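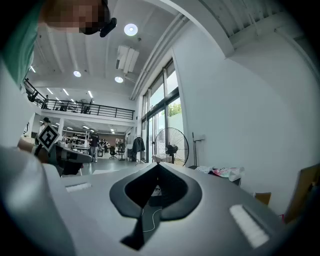 Why did the robot gripper miss?

A gripper is the hand of a robot. It has jaws that open and close. To pick something up, the robot must know where its gripper is, and a camera helps it to work this out.

Many workshops use square markers printed in black and white. The computer knows the real size of each square. If the square looks small, it is far away. If it looks slanted, it is tilted.

At the Daher workshop in Leltville, a gripper called Venetia began to miss. It closed its jaws beside the block it was meant to lift. On 37 of its 248 tries it pushed the block off the table.

Augustina Quaye checked the motors first. They were sound. Davoud Naseri then measured the marker with a ruler. A new one had been printed the week before, and the printer had shrunk it slightly to fit the paper. The computer had not been told. It saw a smaller square and decided that the marker was further away than it was.

This kind of fault is called a calibration error. Every part works, but one number is wrong.

It is also a safety matter. A robot that is wrong about distance can close on a finger. Before the marker was changed, Quaye pressed the stop button and switched off the power — in that order.

The new marker was printed at full size and measured twice.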